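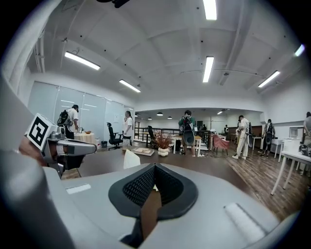

Week 4 notes: Pricing your work when you hate talking about money

Okay, so I promised I'd write up what we covered, including the bit where I ran out of whiteboard. If you missed class, read this and then do the worksheet before you look at anybody else's numbers.

We started with the price you blurt out. You know the one. A customer asks what something costs, your stomach drops, and you say a number that's a good bit lower than the one in your head. I did this for years! My first real order was for a café called Homano, and I was so happy to be asked that I forgot to charge for my own time at all. I charged for clay, glaze and the kiln, and that was it.

So, your floor price. It's the lowest amount you can take without paying for the privilege of working. Add up:

Materials, including the ones that get wasted
Your hours, times an hourly rate you picked on a calm day
A share of the monthly bills (rent, power, phone, insurance)
Selling costs, meaning card fees, packing, and the shop's cut if there is one

Say your monthly bills come to 2,000 and you work 90 paid hours in a month. That's a little over 22 an hour before you've earned a cent for yourself. A few of you went quiet when we did that sum, and I get it. Please use paid hours here — the ones a customer is really covering — and leave out the time you spend on email and sweeping up.

Then there's the ceiling, which is what a buyer will happily pay. You find it by asking, by looking at similar work, and by raising your price a little and seeing what happens. Your real price sits somewhere between the two. If the ceiling is lower than the floor, you have a hobby (lovely!) or you need to change how you make the thing.

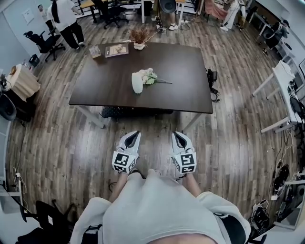

Nandi Fourie wrote to me after class to say she doesn't buy the ceiling idea, at least for repeat customers. Her regulars remember what they paid last time, she said, and a jump of even a few dollars feels to them like a broken promise. She'd rather tell them in September that prices go up in the new year and let them order early at the old rate.

I like that a lot, and I'm stealing it. The one thing I'd add is to put the date in writing and stick to it, even for the people you're fond of.

We also got sidetracked on whether to end a price in 99. My take is that it's fine for small things in a shop and a bit odd on a custom order. Pick round numbers for quotes. They're easier to say out loud, and saying it out loud is half the trouble.

For next time: work out the floor price for 2 things you sell, one you love making and one you're sick of. Bring your bills, or at least an honest guess at them. Mbali Mabaso has the spare worksheets if you lost yours.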